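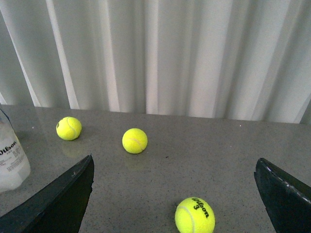 One member wrote in to say that she had voted in every Fultley branch meeting since she joined and still could not work out how the chair gets removed, or whether the district has any say in it. Several others have asked much the same since the May meeting, so the answers are set out on this page.

Fultley District Party: questions about the leadership vote

Why is there a vote at all?

The district executive passed a motion of no confidence in the chair. Under our rules that motion does not remove anyone. It sends the matter to the full membership, who decide by postal ballot.

What was the motion about?

It dealt with the handling of candidate selection in Arkora ward. The motion says the shortlist was changed after the branch had approved it. The chair disputes this and has sent a written reply. Both texts go out with the ballot paper, printed at the same length.

Who can vote?

Any member whose subscription was up to date on the day the motion passed. There are 3774 names on the register for this ballot. People who joined after that day are full members in every other way but cannot take part this time.

I pay through a union or other affiliated body. Do I get a ballot?

Only if you are also an individual member. Affiliated supporters vote in selections but not in votes on district officers.

What does the ballot ask?

There is one question: should the chair remain in office? You mark yes or no. There is no space for comments, and anything written elsewhere on the paper may lead to it being set aside.

Is there a minimum turnout?

Yes. At least 2000 valid papers must come back. If fewer are returned, the result does not stand and the chair stays in post until the annual meeting.

What happens if the vote is no?

The chair leaves office as soon as the result is declared. The vice-chair acts until a new election, and nominations open 10 days later. The outgoing chair is allowed to stand again.

And if the vote is yes?

The matter is closed. The same motion cannot be brought again for nine months. A motion on different grounds can be.

Can the national party step in?

It can, but only if asked by the district executive or by the regional office. Neither has asked. Reports that the national chairman has already suspended the district are wrong – no such letter has been received.

Does this affect our councillors?

No. The council group elects its own leader and has its own rules. The Pacheco ward by-election goes ahead as planned, with the same candidate and agent.

Will there be a meeting where I can put questions to both sides?

Yes, on Tuesday at 7.30 pm in the Grirkus Hall, upper room. Doors open at 7. Please bring your membership card. Questions are taken from the floor, one per person, and the meeting will not be streamed. There is a lift at the side entrance.

May members campaign?

Yes, in their own name and at their own cost. District funds, the members' email list and the party logo must not be used by either side. Branch newsletters can carry a notice of the vote but should not recommend a choice.

My ballot paper has not come. What should I do?

Check first that the district has your present address. If it does, ask the office for a replacement. The original is then cancelled – if it turns up later, please destroy it.

Can I see the rules for myself?

The rule book is kept at the district office and can be read on any weekday morning. Section 9 covers the removal of officers.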